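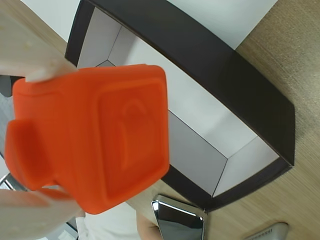

The arm's log says 2,207 picks without a fault. I'd like it noted that the log is written by the arm.

What went wrong in May was the grip timeout. The gripper is meant to squeeze, hold for 10 seconds at most, then give up and let go. Mine squeezed and kept squeezing, like a toddler with a wallet. The wrist servo climbed past its current limit and the Trastis controller board – bless it – reported everything as nominal.

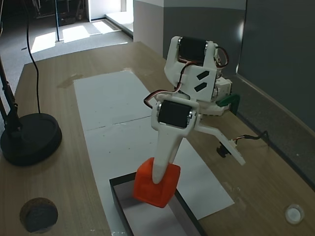 Photo: Cempaka Chin

I found out by smell. By the time I'd pulled the plug, the servo was too hot to touch, a fact I established by touching it. The culprit was a line I'd commented out at 11 pm to "test something". The timeout never fired, as it no longer existed.

I've since put the line back, added a fuse, and mounted a big stop switch where I can reach it without leaning under the arm. Cempaka wants it painted a more alarming colour. 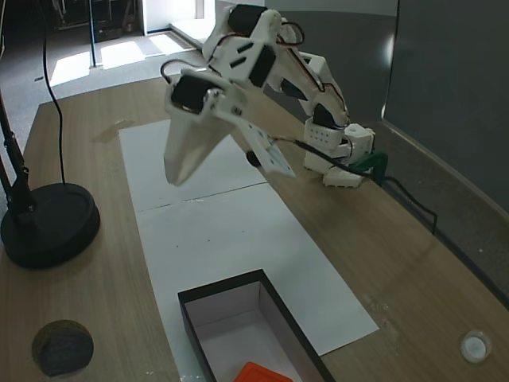
Would a fuse alone have saved the servo?

Probably not. A stalled servo can cook itself on less current than it takes to blow the fuse, so the timeout has to do its job first.

The replacement is coming from Jindmont. The old one lives in a drawer, still smelling faintly of toast.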